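From: Rekha Mittal
To: Rencombe Tenants and Members list
Subject: Re: Notice of changes to shared building services
Time: 9:40 a.m.

Dear members,

Thank you to those who wrote in response to the notice. Several of the questions overlap, and the office has agreed that a single reply to the full list is the fairest way to answer them. Mr. Kikuchi's message is quoted first and the replies follow in the order he raised them.

On Wednesday, Kohei Kikuchi wrote:

> Dear Ms. Mittal,
>
> I write on behalf of the second-floor tenants. We have read the notice and would like clarification on four matters before the new terms take effect in October.
>
> First, whether the mail room will still accept parcels after 4 p.m. Second, whether the annual storage charge of $1,000 applies to tenants who use only half a cage. Third, who is to be contacted about heating now that the contract with Tritico has ended. Fourth, whether the north stairwell will remain open during the repainting.
>
> We would also ask that future notices be sent to this list as well as posted in the lobby. Two of our members work from other sites for most of the month and did not see the paper copy.
>
> With regards,
> Kohei Kikuchi

1. Parcels. The mail room will accept deliveries until 4 p.m. and no later. Carriers arriving after that time will be asked to return the next business day. Tenants expecting an urgent delivery may arrange to meet the carrier in the lobby, provided that the front desk has been told by noon. The mail room is not able to sign for items on a tenant's behalf outside its posted hours, and this has been the rule for some years, although it has not always been applied evenly.

2. Storage. The charge of $1,000 is for a full cage. Tenants using half a cage will be billed half that amount, and the lease addendum will be corrected to say so. Raquel Garcia in accounts will send revised addenda to the tenants concerned. Anyone who has already paid the full charge for a half cage will receive a credit on the next invoice. Please do not deduct the difference yourselves – it delays the posting of the payment.

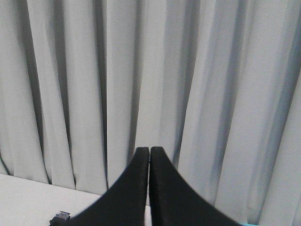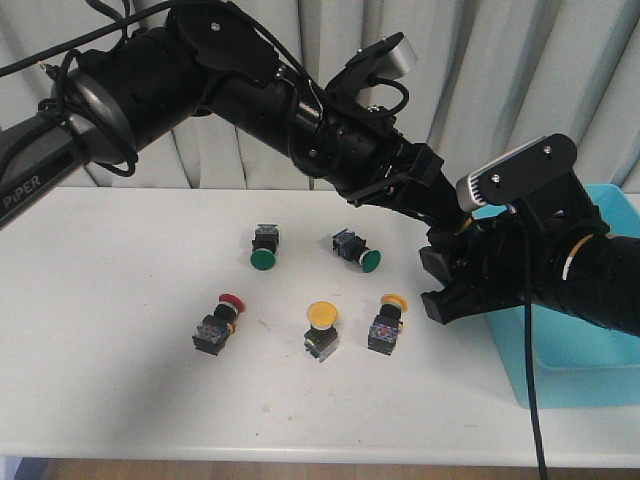

3. Heating. The new contractor is Flimum. Their engineers will inspect the boiler and the risers before the heating season begins, and they will need access to each suite for a short visit. A schedule will be sent to this list. Until then, all heating and hot water requests should go to the building office by e-mail, with the suite number in the subject line. Requests left by telephone with Tritico will not reach us.

The new contract carries a call-out limit of $2,000 per repair, above which the office must approve the work in writing. Olga Montoya will give that approval during business hours. For nights and weekends the arrangement is still under discussion with the owners, and I would rather report it when it is settled.

4. North stairwell. The stairwell will remain open at all times as an emergency exit. The painters will work on one landing at a time, and tenants are asked to use the south stairs or the elevator for ordinary trips. Unai Vallejo is overseeing this work and may be reached at extension 22.

As to Mr. Kikuchi's final request, the office accepts the point. Notices will be sent to this list on the same day they are posted in the lobby. Members who wish to add a second address should write to me directly and not to the list.

Sincerely,

Rekha Mittal
Building Office, Rencombe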